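Sanaa El Khatib

Good morning everyone! I promised a few of you I would write up how I'm handling the cups for the neighborhood tea afternoon, so get comfortable, I'm going to take my time with it as usual.

First, the background for those who are new. My cousin and I host a tea afternoon at the Ait Brahim hall every October, and every year we end up with a mountain of half-used paper cups because people put theirs down, start talking (we are great talkers!) and then can't tell which one was theirs. So they take a fresh one. And another one.

Last year we bought 3000 cups to cover the whole season, which sounded completely crazy to me until I saw how fast the first sleeves went. My mother would have served everybody in glasses and washed them all by hand, I know, I know. But we have one small sink and a very slow faucet.

This year I'm going by color. Gray for coffee, yellow-green for mint tea. Same size, same shape, same white rolled rim, so they should stack together in the box and I don't need a second shelf for them. I found them in the Grondden catalog and spent far too long going back and forth between the green and a sort of peach.

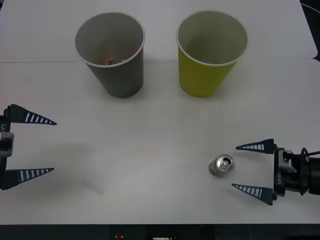

Last changed: 10/02/2019

I put one of each out on a white table, because our hall tables are white too and I wanted to know if the gray would look gloomy. I don't think it does! It's a flat, quiet gray and the green next to it is so cheerful that the two get along very well. Near the bottom of the gray one there's a little reddish-brown bit of something, so that cup won't be going back in the sleeve.

The small aluminum can is the other half of my plan. I'd like cans on their own side of the table, well away from the cups, so that whoever clears up can take the paper in one go and the metal in another. Last time it all went into the same bag and we were sorting until dinner.

A couple of you asked about lids. No lids! We're sitting down, we're drinking slowly, and a lid on mint tea is a sad thing - you lose the smell, and the smell is half the pleasure.

For the trays I'm still torn. Vedevell has a nice deep one that holds a whole row without sliding, but it's heavy once it's loaded and my wrists aren't what they were. If anyone has carried one down a flight of stairs, please tell me how it went.

Oh, and bring your own spoon if you're fussy about spoons. You know who you are, and I love you. I'll post again when I've decided about the trays.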